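Rinura Household Sorting | About us

Home
Services
Prices
About us
Contact

About Rinura

Rinura sorts small household items in private homes in Fluludholm and the villages on the Zormont side of the river. The work covers jewellery, watches, hair accessories, key rings, charms, remote controls, chargers, loose coins and the other things that gather on bedside tables and in the top drawer. We don't clear houses, move furniture or value estates.

The firm was set up by Roswitha Kasten, who had spent several years in the stockroom of a haberdashery supplier, and Prakash Pillai, a former watch repairer. Both still carry out home visits. Office work is done on Tuesday, when no visits are booked. 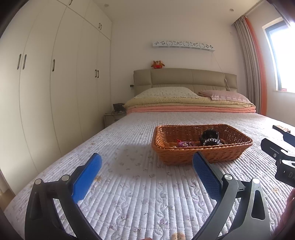 Page last changed: August

How a visit is organised

A standard visit is 90 minutes and covers one bedroom. A short visit is 60 minutes and covers one piece of furniture, normally a bedside table or a dressing table. Both are priced on the Prices page. Travel within Fluludholm is included.

Sorting is done on the bed. It is the largest clear surface in most bedrooms, it stands at a workable height, and a small item dropped on a quilted cover stays where it lands. Before the visit we ask the customer to make the bed, fold the duvets towards the headboard and leave the lower part of the mattress free. Pillows can stay in place. A plain or lightly patterned bedspread is preferred over a dark or heavily patterned one, on which beads and earring backs are difficult to find.

Items go from the furniture into a wicker basket, and the basket goes on the bed. One basket is filled at a time. When it has been sorted and the contents assigned, it is emptied completely and turned over on the bedspread before the next load. Earring backs and jump rings do get caught in the weave, and turning the basket over releases most of them. The rest are removed with tweezers.

Order of sorting

Items are taken out of the basket in a fixed order:

1. Watches and anything else with a movement or battery
2. Bead strings, bracelets and necklaces
3. Hair clips and hair bands
4. Key rings, cords, tassels and charms
5. Single parts (clasps, links, studs, loose beads)
6. Paper, wrappers and foil

Watches are taken out first on account of their weight. A metal link bracelet lying on top of a bead string puts load on the thread, and a clasp left open will hook into anything woven. Each watch is closed at the clasp and laid flat on a cloth with the crown facing up. We note whether it is running and do nothing further to it unless the customer has booked a battery check.

Bead strings are lifted at two points and never pulled by one end. Where two strings are tangled, both are laid on the cover and opened out from the middle of the knot. Elastic strings are checked at the knot and at the crimp. A string that has begun to fray goes into a lidded tin with its loose beads and is listed for the customer as a repair.

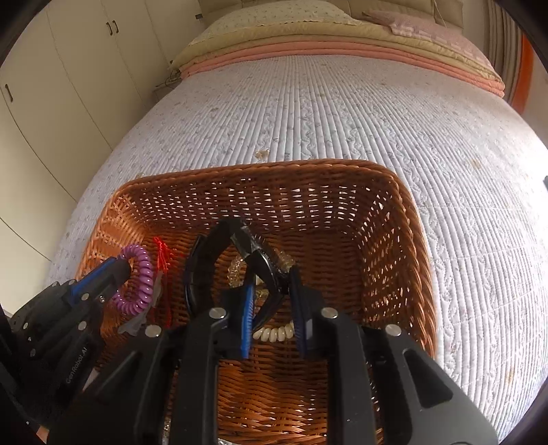 Coiled plastic cords are a separate matter. They grip any thread passed through the turns, and tassels are the usual casualty. The procedure is to hold the cord at one end, rotate it and let the thread work its way out turn by turn. Stretching the coil closes it on the thread and should be avoided. Tassels are then combed with the fingers, from the lower end upwards, and hung up.

Hair clips with a toothed edge are closed before they are put away. Left open among beaded items they catch on the thread between the beads, which is the commonest cause of broken strings we see on repeat visits.

Foil and wrappers go last. Every piece is opened flat before it is thrown away. Customers sometimes ask whether this is necessary. In our first year Mr Pillai recovered a stud from a folded sweet wrapper, and the step has been part of the procedure from then on.

Baskets and trays

We use rectangular wicker baskets with straight sides. Round baskets were tried and given up: the contents slide to the centre, and the corners of a rectangular basket are useful for keeping groups apart during sorting. The rim should be tightly woven. An open weave in the sides is acceptable and lets light reach the bottom of the basket, though anything finer than a chain link can get through, and the basket should therefore stay over the bedspread until it is empty.

Our trays come from Buschmann, a box maker in Fluludholm. The standard tray is 28 cm wide and 5 cm deep and fits the drawers of most bedside tables sold locally. Dividers are loose, so that the customer can alter the layout later. Trays are supplied unlined. Felt lining can be added but holds dust, and Ms Kasten advises against it for drawers that are opened daily.

Customers who already have baskets or boxes are welcome to keep using them. We have no commission arrangement with any supplier and will fit the sorting to what is in the house.

What stays out of the basket

Remote controls, telephones and chargers are set to one side of the bed and are not mixed with jewellery. They are dealt with at the end of the visit, when each is given a place near its socket or the appliance it belongs to. Medicines are not handled. Letters and documents are passed to the customer unread. 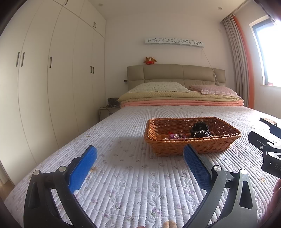
Soft toys, ornaments and anything standing on a headboard or wall shelf are left where they are unless the customer asks otherwise. We regard these as placed, whereas the contents of a drawer have generally only been put down. If a shelf has to be cleared, the arrangement is sketched beforehand and restored afterwards.

Children's and teenagers' rooms are sorted only when the child has agreed and is at home. The child decides what is kept. A parent may be present but doesn't direct the sorting. Beads, charms and trinkets of no money value are treated in the same way as silver.

Records

At the end of a visit the customer receives a written list in two parts. The first gives the location of each group of items (drawer, tray, hook). The second gives items needing attention: frayed strings, stopped watches, missing clasps, single earrings. We keep a copy of the list for 90 days to answer questions, after which it is destroyed. No valuations are given in the list and it should not be used for insurance.

Single earrings and unmatched parts are returned in a labelled tin. We recommend keeping the tin in the same room, as the missing half often comes to light when the bed is next moved or the mattress turned.

Repairs

Mr Pillai replaces watch batteries and bracelet pins, and adjusts link bracelets to size. This can be done during a standard visit if it is requested when booking. Mechanical watches are not opened in the home. Ms Kasten restrings beads on nylon thread or elastic at the workshop. The usual return time is 5 working days, longer if matching beads have to be ordered.

We don't solder, set stones or clean plated items.

Area covered

Fluludholm, all districts
Zormont and villages on the same bank
Other addresses by arrangement, travel charged separately

Booking

Visits are booked by telephone or through the Contact page. Please state the type of bed and the furniture to be sorted, and whether the room has a window or ceiling light that reaches the bed. We bring a lamp if it doesn't. Pets should be kept out of the room for the length of the visit.

A visit may be moved without charge up to the evening before.

Services | Prices | Contact | Terms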